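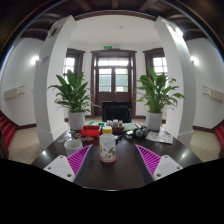

Bon, j'en parle depuis novembre à tous ceux qui ont le malheur de s'asseoir à côté de moi, alors je me lance : un fil sur le shiritori, le jeu de mots japonais le plus simple du monde et celui qui m'a rendue complètement accro. 1/13

Le principe tient en une phrase. Quelqu'un dit un mot, le suivant doit commencer par la dernière syllabe du précédent. Sakura, rakuda, daruma, mari... et on continue jusqu'à ce que quelqu'un cale ou se fasse piéger. 2/13

Le piège, c'est le « n » ! Aucun mot japonais courant ne commence par ce son tout seul, donc si votre mot finit par « n », vous avez perdu. Mikan (la mandarine) ? Perdu. Raamen ? Perdu. Kirin (la girafe) ? Perdu aussi, et celle-là je l'ai dite trois fois en une soirée. 3/13

J'ai appris avec Noboru Tanabe, qui anime notre atelier de conversation. Il joue à une vitesse folle et il a une spécialité cruelle : finir tous ses mots en « ru ». Essayez de trouver des mots qui commencent par « ru » quand vous avez un vocabulaire de débutante. J'avais rusu (l'absence), et puis plus rien. 4/13

Depuis j'ai fait mes devoirs. Rubii, le rubis, ça sauve des vies. Et surtout ruuru, la règle, qui renvoie un « ru » à l'expéditeur. La première fois que je l'ai sorti à Noboru, il a posé son stylo et il m'a regardée longuement. Un des grands moments de mon année. 5/13

En français on a un cousin, évidemment : « trois p'tits chats, chapeau d'paille, paillasson, somnambule, bulletin, tintamarre... » Je la chantais dans la cour sans savoir que ça s'appelait une dorica castra. Sauf que là on récite, alors qu'au shiritori il faut inventer en direct, et c'est là que ça devient drôle. 6/13

On a donc essayé de jouer en français, à l'oreille, par syllabes. Bateau, tomate, et là première dispute : est-ce qu'on repart de « mate » ou juste de « te » ? Nos « e » muets sont un cauchemar. On a fini par trancher : on prend ce qu'on entend. Tomate donne matelas, matelas donne lavabo, lavabo donne bocal. 7/13
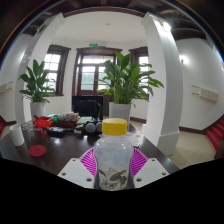
Et « bocal » donne calendrier, ce qui vous oblige à enchaîner sur « drier » et là bonne chance à tout le monde. On a droit à un joker par partie, c'est-à-dire qu'on peut couper la syllabe pour garder seulement la fin (« ié »). Ça n'aide pas beaucoup. Hiérarchie a été acceptée à l'unanimité moins une voix, la mienne. 8/13

Les variantes que j'adore :
- par thème (que des animaux, que de la nourriture : la nourriture est redoutable en japonais à cause de tous les mots en « n », gohan, pan, udon)
- en mots de trois syllabes exactement
- la version à mémoire, où il faut répéter toute la chaîne avant d'ajouter le sien 9/13

La version à mémoire, parlons-en ! Notre record est de 42 mots, établi le 26 décembre, quand tout le monde avait trop mangé et que plus personne ne voulait se lever du canapé. Ma sœur a craqué sur « moustache ». On l'avait presque, le quarante-troisième. 10/13

Ce que ça fait pour l'apprentissage, c'est fou. J'ai un carnet avec 200 mots notés pendant les parties et je les connais tous, alors que mes listes du manuel, pfff, évaporées en une semaine. Quand on a perdu à cause d'un mot, on s'en souvient. Demandez-moi comment on dit lion. Raion. Avec un « n ». Aïe. 11/13

Ah, et les noms propres sont interdits, sinon c'est la foire. Noboru a tenté Iwasaki un soir, en plaidant que c'était aussi le nom de sa boulangerie donc presque un nom commun. Refusé. Mon neveu a tenté « pimau » en soutenant que c'était un oiseau. Refusé également, mais on continue de dire pimau à la maison quand quelqu'un triche. 12/13

Si vous voulez vous y mettre : deux personnes suffisent, aucun matériel, ça marche en voiture, dans une file d'attente ou en épluchant des légumes. Je vous donne le premier mot et vous continuez dans les réponses, en français, à l'oreille, un mot chacun, pas de noms propres : CAROTTE. À vous ! 13/13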